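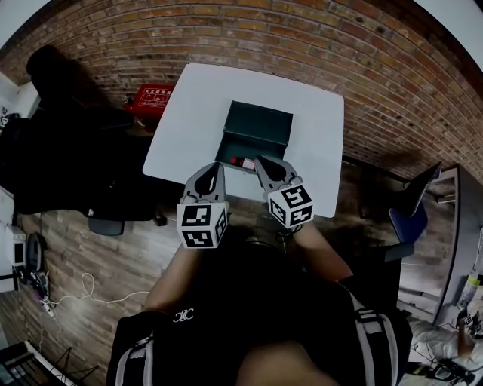

Minutes, Packing Group
Wednesday, May
Written up by the group secretary, Lellton Makers' Hall

We started a little after the tea had gone round, in the brick room as usual, and everyone got a seat in the end, though it did take a bit of shuffling. Welcome to the two new faces from Mumlow, and thank you for bringing the lemon cake!

Last month's minutes were read and agreed, with one correction: the Dernport order was for 1,050 boxes and the earlier figure of 1,000 was what we had first asked Liao to quote for. The secretary is sorry for the muddle.

Box packing. We had a long and very friendly talk about how the boxes should be filled, and most of us got up to try it at the white table. The green box with the hinged lid was liked by nearly everybody. It was agreed that the lid should be stood right up, away from the packer, before anything goes in, and that small things go in first, toward the front, where whoever opens the box will find them. One member still prefers to lay bottles on their sides and another is firmly for standing them up (we went back and forth on this for some time, and it will come back next month). Tissue paper is to be left out of the small boxes until we know what it costs.

The room. The brown floor is to be swept after every session, and please coil up any cables and put them by the shelves before you go home. The way to the fire extinguisher cabinet must be kept clear at all times. Several people said how much they like the curved brick wall and would rather not have the notice board hung on it, so the board will go in the passage. The chair with the blue seat was felt to be the better one for long packing evenings, and we will ask Liao for a price on more of the same kind.

Deliveries. Dernport would like their boxes in two lots. The first lot leaves from the side door at 9 in the morning, and we need one more driver for the Mumlow run. Please put your name on the sheet in the kitchen.

Any other business. The kettle is slow. Two members offered a spare one and both offers were gladly accepted.

Next meeting in the same room, same time. Bring a cushion if you want one.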